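Print | E-mail

Wirner Teaching Console, Set-up Guide
Section 6: Recording bin-picking demonstrations
Revised Apr 29, 2020

6.1 Scope

This section covers recording a pick from an open-topped bin, by hand guiding or with the remote handset. It assumes that the arm has been mounted and referenced (Section 3) and that the gripper has been calibrated (Section 5). Playback is covered in Section 7.

6.2 Before you start

1. Set the mode switch on the console to TEACH. The arm speed is limited automatically.
2. Place the bin within the reach envelope and secure it so that it cannot slide. A spring clamp on the rim is sufficient for light bins. For bins heavier than the rated bench load, use the Brokix base plate.
3. Route hoses and cables along the arm and tie them. Leave enough slack for a full wrist turn.
4. Move the arm by hand to each corner of the bin and press MARK. The console stores the corners as the work boundary.
5. Lower the open gripper until the fingertips are 2 mm above the bin floor. Press FLOOR.

CAUTION: Do not mark the floor with items under the gripper. The stored height will be wrong and the fingers may strike the bin during playback.

6.3 Loading the bin

Load items of different shape and stiffness. A set made up only of rigid boxes produces demonstrations that do not carry over to soft goods. Items may touch or overlap. Do not stack items above the rim.
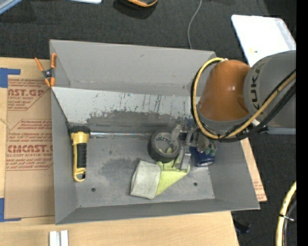
Figure 6-2. Gripper over a mixed load: flashlight, roll of tape, work glove and blue can.

Soft items such as gloves have no fixed grasp point. Record them from several approach angles, and change the way the item is folded between recordings. For a roll of tape, record grasps across the outside and grasps with one finger inside the core under separate labels.

NOTE: Items lying against a wall need a tilted approach. Set WALL ASSIST to ON before recording. With WALL ASSIST off, the console rejects any path that crosses the boundary marked in 6.2.

6.4 Recording by hand guiding

1. Hold the guide handle and press the enable switch to its middle position.
2. Press REC. The lamp on the console turns red.
3. Guide the gripper to a point above the item, then pause until the console beeps.
4. Lower the gripper to the item and press CLOSE.
5. Lift clear of the rim and guide the arm to the drop point.
6. Press OPEN, then STOP.
7. Enter the item label and press SAVE.

If the enable switch is released or squeezed fully, the recording ends and is discarded.

6.5 Recording by remote handset

Use the handset when the operator must stay outside the cell. Pair it as described in 4.3. The steps are the same as in 6.4, except that the left stick moves the gripper in the horizontal plane and the right stick controls height and wrist rotation.

CAUTION: The handset does not report contact force. Reduce the descent speed with the thumbwheel before the fingers reach the item.

6.6 Checking the recordings

The console stores up to 147 demonstrations per task. Training can be started with 77, but grasps on soft items improve if the memory is filled. Delete any recording with a tracking score below 97.

Error E-14 (boundary not closed): repeat step 4 of 6.2.
Error E-19 (finger position lost): open the gripper fully, then run the short calibration in 5.6.

6.7 Document changes

The WALL ASSIST note was added after the November trials at the Jindby site. Text: Hiwot Assefa. Technical check: Dagim Lemma, Woldemariam Automation.

Print this section | E-mail this section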